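Stetbridge kitchen staff move to exception handling as prep arm trials widen

Contract caterer Usmani has extended its robot trial at the Stetbridge test kitchen to a second shift, a change that moves four prep staff from station work to supervising and correcting the arm's task queue.

Each task is run in simulation before it is released to the kitchen. The simulated room is a generic one, with an island, a long counter and ordinary countertop items, and the arm is placed at different points along it. Staff on the early shift now begin at 5 a.m. by reviewing the overnight simulated runs and marking those that need a new approach path or a wider clearance.

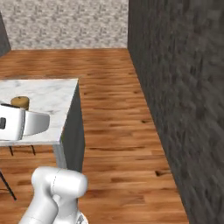
Fahad Kakakhel said the review work was harder on the eyes than chopping and that the first month had been slow, mainly for want of agreed rules on what counts as a failed run. A grasp that shifts an object slightly was passed by one reviewer and rejected by the next. He added that he would not go back to the old rota, but wanted the screen hours capped.

Usmani has since issued a two-page marking guide and limited review to 100 minutes at a stretch. The company logged 2879 simulated runs in January. Reviewers sent back 162 of them, most for clearance faults near seating or for wrist angles the arm could reach but not hold under load.

The scheduling software, supplied by Odeo, assigns the corrected tasks to the physical arm once a reviewer signs them off. Staff can pull a task at any point before it starts. Pulling one after it starts requires a shift lead, a rule that prep workers have asked the company to drop.
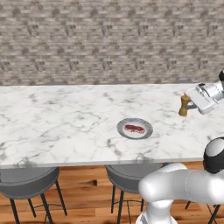
Placement of small items takes up the largest share of review time. Tall, narrow objects are marked separately from flat ones, and the guide asks reviewers to check the approach from the side as well as the final grip. With the gripper coming in from the right on a pepper mill, as here, the plate and steak to the left are checked for clearance too. The same check applies when the arm withdraws.

Pay for the four posts has been moved up one grade for the length of the trial. Usmani has not said whether the grade will stay in place afterward — staff representatives want an answer before the next rota is drawn up. Training currently takes six days, two of them at the physical arm.

A second site at Flindimside is due to start in April with the same software and a smaller crew. It will begin with 1005 tasks already cleared at Stetbridge, each of which must be checked again against the local counter height.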